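Lista de verificação de segurança – célula de manipulação em bancada, unidade Erstead
Revisão comentada por Francine Petrenko
Data da inspeção: 2021-11-20
Acompanhou: Ravinder Gill (manutenção)
Resultado geral: aprovada com pendências

Antes dos itens, uma observação sobre o formulário. O modelo que recebemos da Hulura tem 30 itens, e boa parte deles foi escrita para célula industrial grande, com cerca e cortina de luz. Para um braço que trabalha em cima de uma mesa, metade vira "não se aplica" e o inspetor sai com a sensação de ter inspecionado muito. Mantive só os itens que dizem alguma coisa. Os outros estão no anexo, marcados N/A, para quem fizer questão.

1. Avaliação de risco

1.1 Existe avaliação de risco escrita para a tarefa atual?
Parcial. Existe um documento de agosto, feito para outra tarefa, com peças metálicas. Alguém trocou o título e deixou o resto. O texto ainda fala em rebarba e luva anticorte. Reescrever.

1.2 A avaliação considera a garra e os objetos, além do braço?
Não. O argumento de sempre: "o robô é colaborativo". Colaborativo é o uso que se faz dele, com aquela ferramenta, naquela velocidade, perto daquelas pessoas. O mesmo braço com dedos angulosos na ponta pede outra conversa. É o que a ISO 10218 e a ISO/TS 15066 dizem há anos, e continuo encontrando gente que leu só o folheto do fabricante.

1.3 Os limites de força foram medidos?
Não. Foi apresentada uma tabela preenchida com os valores padrão do software. Valor configurado não é medição. Pendência aberta.

2. Parada de emergência e parada de proteção

2.1 Botão de emergência ao alcance do operador sentado?
Sim. Testei sentada e em pé.

2.2 O botão interrompe também a garra?
Depende do que se entende por interromper. O braço para. A garra mantém a força, para não largar o objeto, e isso está certo no papel. Falta escrever no procedimento como se abre a garra à mão com a célula parada. Ravinder sabe fazer. O turno da noite, pelo que ouvi, não sabe.

2.3 Rearme exige ação deliberada?
Sim.

2.4 Registro dos testes mensais?
Existe, e é bonito demais. Mesma caneta, mesma letra, mesmo horário em meses seguidos. Não acuso ninguém, mas peço que o próximo teste seja feito com duas assinaturas.

3. Área de trabalho e objetos sobre a mesa

3.1 Somente os objetos da tarefa estão na mesa?
Conforme, com ressalva. Livros e luminária fazem parte da tarefa. A ressalva é sobre a definição de "objeto da tarefa", que no procedimento é tão larga que caberia uma caneca de café.

3.2 Superfície e fundo fixados?
Conforme para o uso atual. Tecido preso com prendedor funciona enquanto ninguém puxa. O item do formulário pergunta se está "adequadamente fixado" e não diz o que é adequado. Sugiro trocar por uma pergunta que se possa responder: puxe a borda com a mão; saiu do lugar?

3.3 Cabos fora da trajetória do braço?
Não conforme. É a pendência que me interessa mais nesta visita. Cabo solto em cima da mesa é o clássico: a garra desce para pegar uma coisa e leva outra junto, ou o braço arrasta a luminária pelo fio. O planejador de trajetória não sabe que o cabo existe, a menos que alguém o tenha incluído no modelo, e ninguém incluiu. 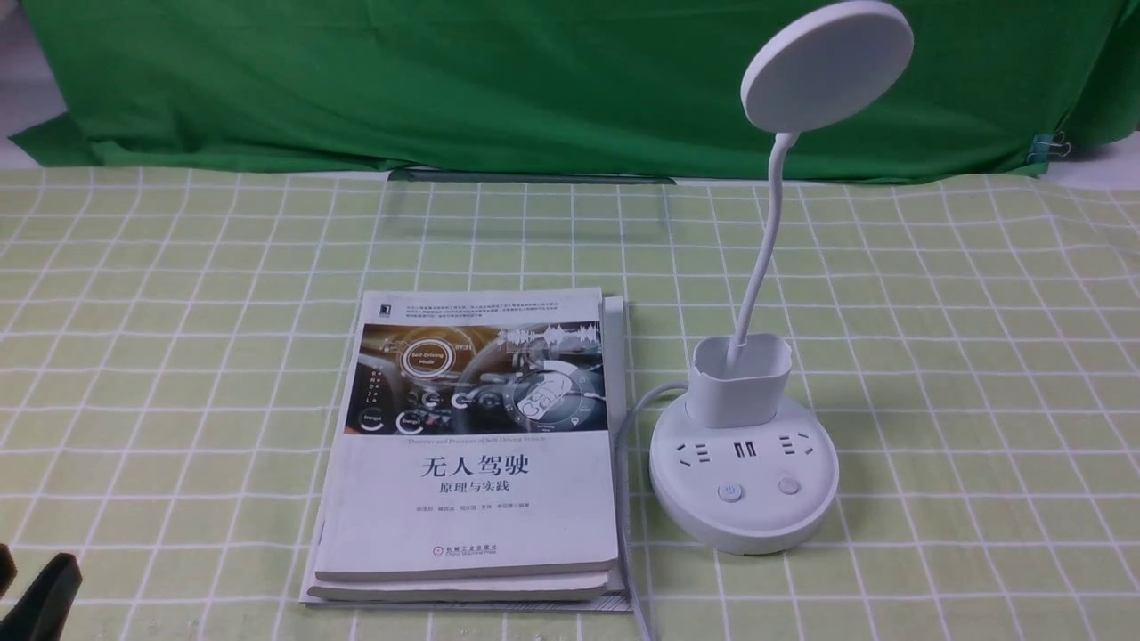
A correção proposta pela equipe foi "orientar os operadores". Não aceito como medida. Orientação é o que se escreve quando não se quer comprar uma canaleta. Quero o cabo conduzido para fora do volume de trabalho e preso em dois pontos, pelo menos, ou então uma zona proibida configurada no controlador e testada com a garra montada.

3.4 Equipamento energizado dentro do alcance da garra?
Não conforme enquanto não houver regra escrita. Uma luminária com tomadas e portas USB na base é um aparelho elétrico, mesmo que a equipe a trate como mais um objeto de mesa. Dedo de garra e abertura de tomada não devem se encontrar. Minha recomendação: se a tarefa não pede luz acesa, desligar o plugue da parede antes de habilitar o braço. Se pede, circuito com dispositivo diferencial, as tomadas da base sem uso e a zona proibida cobrindo a base inteira.

3.5 Objetos com bordas macias ou dobráveis avaliados?
Observação. Livro de capa mole escorrega, abre e cai. O risco para a pessoa é baixo, mas a reação instintiva dela é estender a mão para segurar, e aí a mão entra na área com o braço em movimento. Acrescentar ao treinamento: deixe cair.

4. Pessoas

4.1 Treinamento registrado?
Sim, 18 registros. Fiz três perguntas a dois operadores escolhidos por mim. Um respondeu tudo. O outro achava que a luz amarela queria dizer "pode entrar". O certificado dele tem nota máxima.

4.2 Acesso restrito durante o modo automático?
Conforme em parte. Há faixa no chão. A faixa termina no armário da Leclerc e recomeça do outro lado, de modo que se passa por trás sem cruzar nada.

4.3 Velocidade reduzida no modo manual?
Conforme. Verificada no painel e com cronômetro.

5. Documentação e software

5.1 Versão do programa corresponde à validada?
Não foi possível confirmar. O arquivo validado chama-se "final" e o que está em uso chama-se "final_2". A Renby, que fez a integração, afirma que a diferença é "só cosmética". Pedi a comparação linha a linha e aguardo.

5.2 Senha do modo de configuração controlada?
Não. Está colada atrás do teclado.

5.3 Incidentes e quase acidentes registrados?
Nenhum em 179 dias. Com cabo na mesa e senha atrás do teclado, leio esse zero como falta de registro. Célula em que se trabalha de verdade tem quase acidente – e o livro em branco me preocupa mais que um livro com três páginas.

Prazos

Itens 3.3 e 3.4: 7 dias, braço só em velocidade reduzida até a correção.
Itens 1.1, 1.2, 1.3 e 5.1: 30 dias.
Item 5.2: hoje. Ravinder retirou o papel na minha frente; falta trocar a senha.
Itens 2.2, 2.4, 3.5, 4.1 e 4.2: próxima visita.

Comentário do responsável pela manutenção (R. Gill): concordo com 3.3 e 3.4. Discordo do prazo de 1.3, pois o medidor de força é alugado e depende de agenda. Peço prorrogação só desse item.

Resposta da inspetora: prorrogação aceita mediante cópia do pedido de aluguel. Sem a cópia, vale o prazo original.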